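# Trois mois avec la mijoteuse Brudow : mon avis de mangeuse de soupe

Je vais commencer par la fin : je la garde. J'ai hésité, je l'ai remballée une fois dans son carton (le polystyrène était encore derrière la porte du cellier, ça aide), et puis je l'ai ressortie un soir de pluie pour un reste de pois cassés et l'affaire était réglée. Mais entre la première soupe et celle-là, il y a eu pas mal de grognements, et je vous les dois.

Pour ceux qui arrivent sur cette page sans me connaître : je cuisine pour deux la semaine, pour six ou sept quand les enfants rentrent, et j'ai une patience très limitée avec les appareils qui font bip. Ma vieille cocotte en fonte Hämmerli m'a tout appris, y compris à me brûler l'avant-bras au même endroit chaque hiver. Je cherchais quelque chose que je puisse lancer avant de partir au bureau, sans penser toute la journée au gaz resté allumé.

## L'achat

Je l'ai payée 98 francs chez Prarnix, avec la cuve en céramique et un couvercle en verre. Il existe une version plus chère avec cuve en métal, qui passe sur le feu pour faire revenir les oignons. Je ne l'ai pas prise, par radinerie, et je m'en mords un peu les doigts. Avec la mienne, il faut une poêle à côté pour tout ce qui doit colorer, et ensuite on racle la poêle dans la cuve, on en met à côté, on essuie. Si vous faites surtout des ragoûts de viande, mettez la différence, vraiment !

La livraison a pris 10 jours. Le carton était intact, la notice en cinq langues, et la partie française visiblement traduite par quelqu'un de très fatigué (« ne pas immerger l'utilisateur » – je l'ai gardée sur le frigo).

## Ce qu'elle fait bien

Les légumineuses. Là, rien à dire, c'est superbe. Des haricots blancs trempés la veille, une feuille de laurier, de l'eau, une demi-tête d'ail, position basse le matin, et le soir ils sont crémeux jusqu'au milieu sans une seule peau éclatée. Dans ma cocotte je n'y suis jamais arrivée, il y avait toujours une couche du fond en purée et le dessus qui croquait. Les pois chiches, pareil, et je mets le bouillon de côté pour la soupe du lendemain.

Le bouillon justement. Je garde mes épluchures au congélateur dans un sac (verts de poireaux, fanes, queues de champignons, bouts de carottes) et quand le sac est plein, tout part dans la cuve pour la nuit. On se réveille dans une odeur de bouillon, ce qui n'est pas du goût de mon mari à six heures du matin. Moi j'adore.

La compote aussi, à condition de laisser le couvercle entrouvert avec une cuillère en bois coincée dessous. Sinon c'est du jus de pomme avec des morceaux.

Et puis la joue de bœuf ! Ma voisine Ingeborg Bachmann (aucun rapport avec la poétesse, elle en a assez qu'on le lui demande) m'avait donné sa recette au vin rouge et à l'écorce d'orange. Huit heures en position basse. On la coupe avec le dos de la fourchette.

## Ce qui m'agace

La minuterie. Elle ne fonctionne que par demi-heures, on ne peut pas revenir en arrière, et si on dépasse la durée voulue il faut refaire tout le tour jusqu'à vingt heures avant de retomber sur zéro. Avec le bip à chaque pression, bien sûr. J'ai réveillé toute la maison en réglant un bouillon à minuit, et je me suis excusée auprès du chien.

Le poids. La cuve pleine est lourde, les poignées sont minces et trop proches du bord, et elles chauffent. Deux maniques épaisses, sinon on n'y va pas. Ma mère, qui a de l'arthrose aux mains, n'arrive pas à la sortir de son socle même vide, et je ne la lui conseillerais donc pas.

Le riz. N'essayez pas. J'ai essayé deux fois, par entêtement, et j'ai obtenu deux fois une sorte de mortier.

Le câble, enfin, qui mesure la longueur de mon bras et pas un centimètre de plus. Chez moi la seule prise libre est derrière le grille-pain, alors le grille-pain déménage à chaque fois sur le rebord de la fenêtre. Je l'ai signalé au service client de Brudow, qui m'a répondu très poliment que c'était pour ma sécurité.

## Le nettoyage

Bonne surprise. La céramique va au lave-vaisselle, et pour les bords où la sauce a séché je laisse tremper avec une cuillère de bicarbonate et de l'eau tiède (surtout pas d'eau froide dans la cuve chaude, elle peut fendre). Le couvercle a un petit trou pour la vapeur qui se bouche avec l'écume des haricots, et que je passe au cure-dent. Le socle se nettoie d'un coup d'éponge. Il reste une trace brune côté gauche depuis une histoire de tomates qui ont débordé, et je crois qu'on va vieillir ensemble, elle et moi.

## Au travail

J'ai fini par l'emporter au bureau, à Lerkville, pour le repas de soupe que nous faisons en mars. C'est une tradition sans grande solennité : chacun apporte du pain ou du fromage, quelqu'un se charge de la marmite, et on mange tard parce qu'il y a toujours une réunion qui déborde. Cette année la marmite, c'était moi. J'ai préparé une soupe aux lentilles corail, carottes, gingembre et lait de coco, la cuve posée dans un cageot sur le siège passager avec la ceinture de sécurité, et trois tours de ficelle pour tenir le couvercle. Je n'ai perdu qu'une louche dans un rond-point.

Branchée à neuf heures en position basse, prête à midi, et encore bien chaude à treize heures trente quand les derniers sont arrivés. La fonction « maintien » est pour moi le vrai argument de cet appareil : la soupe n'attache pas, elle ne réduit presque pas, et on n'a personne à surveiller. Pirmin Pfister s'est resservi trois fois. Domenica Kälin a trouvé qu'il manquait du citron vert et elle avait raison, je l'ai ajouté à la recette plus bas.

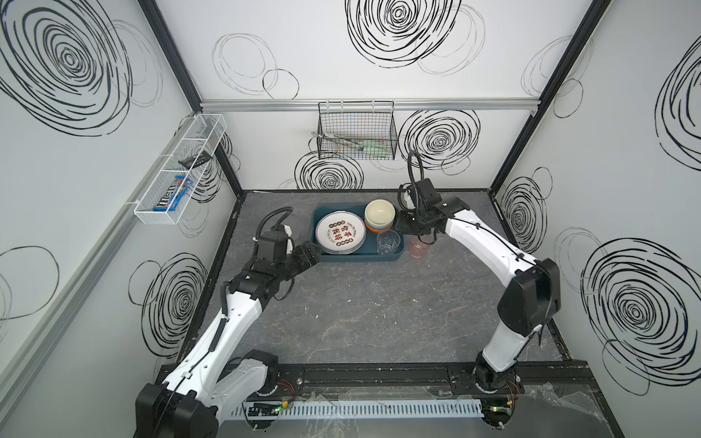 Mamta Upadhyay m'a demandé si on pouvait y faire un dal pour toute l'équipe. Oui pour le dal, mais pour toute l'équipe il en faudrait deux : la mienne remplit dix bols corrects, douze si on est raisonnable sur la louche. Elle a depuis acheté le même modèle et me dit qu'elle fait revenir ses épices dans une petite casserole de beurre clarifié et qu'elle verse le tout à la fin, juste avant de servir. J'ai copié. C'est bien meilleur que de les laisser tourner là-dedans toute la matinée, où elles perdent la moitié de leur parfum.

## La soupe en question

Pour ceux qui ont réclamé la recette (Paraskevi, je pense à toi et à tes deux messages) :

- 600 g de lentilles corail, bien rincées
- 5 carottes en rondelles fines
- 2 oignons, revenus à la poêle dans un peu d'huile
- un morceau de gingembre comme le pouce, râpé
- 2 litres de bouillon de légumes, déjà chaud
- 1 boîte de lait de coco
- curcuma, cumin, sel
- le jus de 2 citrons verts

Tout dans la cuve sauf le coco et le citron. Trois heures en position basse si le bouillon est chaud au départ, une bonne heure de plus s'il sort du frigo. Le lait de coco dans la dernière demi-heure, le citron au moment de servir. Je ne mixe pas, les lentilles se défont toutes seules, mais si vous aimez le lisse, allez-y. Elle épaissit énormément en refroidissant, alors gardez un peu de bouillon pour la rallonger le lendemain.

## Pour qui, alors ?

Si vous avez déjà une bonne cocotte et que vous êtes à la maison l'après-midi, gardez vos sous. Si vous partez tôt, que vous rentrez affamé et que vous aimez les haricots plus que de raison – prenez-la, dans la version à cuve métal si le budget suit. Je lui mets quatre étoiles sur cinq, et la cinquième est restée dans la minuterie.

Petite mise à jour après relecture : on me demande si elle supporte d'être préparée la veille, cuve au frigo, puis posée directement sur le socle le matin. La notice dit non, à cause du choc thermique. Je prépare donc mes légumes dans un saladier et je transvase le matin, à moitié endormie, avec le café dans l'autre main.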